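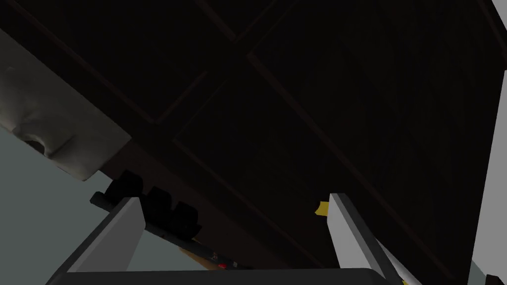
Skokeck sets new rules for kitchen and bathroom work in older apartments

SKOKECK – Owners of older apartments in Skokeck will need a city permit before replacing base cabinets, counters or sinks under rules that take effect in November. The city council approved the change Tuesday night after a hearing that ran past 10 p.m.

The rules cover buildings put up before the city adopted its current plumbing code. The building department lists 2,166 apartments in that group, most of them in the Dutetti and Bellini neighborhoods. Single-family houses are not included, and neither are condominiums where the owner lives in the unit.

Until now, landlords could swap out a kitchen or bathroom without telling the city as long as no walls were moved. Inspectors saw the work only when a tenant complained or when a leak reached another apartment.

A department report given to the council in the spring said hidden leaks behind and under cabinets were the most common cause of water damage claims in older buildings. Inspectors visited 1,209 apartments for the report. They found drain lines joined with the wrong fittings, shutoff valves that could not be reached without taking a cabinet apart, and supply lines left in place long after the fixtures they served had been changed.

The report said the worst damage was usually in the unit below. In one Bellini building, a slow leak from a second-floor kitchen went through the floor and brought down part of a bedroom ceiling. The tenants were at work at the time. They spent the rest of the winter in another apartment in the same building while the ceiling and floor were replaced.

Under the new rules, a landlord must file a one-page form before work starts and pay a flat fee of $20 for each apartment. An inspector will look at the plumbing after the old cabinets come out and again when the new ones are in. Each shutoff valve must be within reach through a door or a removable panel, and any unused line has to be capped at the wall.

Emergency repairs can start right away. The form is then due by the end of the next business day.

Owners who skip the permit can be told to open up finished work so it can be checked. The first violation brings a written warning. Later ones carry a fine, and the amount will be set when the council takes up its fee schedule in the fall.

The vote followed months of argument over cost and delays. Landlords told the council that two inspections for every kitchen would leave apartments sitting empty between tenants. Several said they already hire licensed plumbers and should not have to wait for the city to look over the same work. One owner of a four-unit building on Woker Street said she had replaced three kitchens in the past few years without a problem and expected the next one to take a week longer.

Tenants who spoke were mostly in favor. Some described reporting soft floors or a musty smell and being told to run a fan. Others asked the council to go further and cover bathtubs and water heaters, which were in an early draft and later dropped. A council member who had backed the longer version said the subject could come back next year, once the department knows how many permits it is handling.

The council made one change before voting. The first draft gave the department ten working days to send an inspector. The final version cuts that to four. If no one from the city arrives in that time, the owner may go ahead with the work, provided a licensed plumber signs the form and attaches photographs of the pipes before they are covered.

To keep up, the department plans to hire 2 inspectors. Their pay is in the budget passed in June, and the openings will be posted this month. Permit fees are expected to cover only a small part of the cost.

Work already under way when the rules start will not need a permit if it is finished by the end of the year. Owners should keep dated receipts or a signed contract in case they are asked when the job began.

The department is also putting together a short guide for tenants on spotting a leak early. It suggests opening the cabinet doors under every sink once a month, feeling along the back and floor of the cabinet for damp spots, and checking that the shutoff valves turn. Tenants who find a leak should tell the landlord in writing and keep a copy. If nothing has been done after three days, they can call the city's housing line.

Forms will be available at the building department counter in City Hall and at the Dutetti branch library. An online version is planned but will not be ready by the start date.

The department will hold an evening question-and-answer session for owners and contractors at the Bellini Community Center before the rules begin. It starts at 6:30 p.m., and the date will be posted at City Hall. No sign-up is needed.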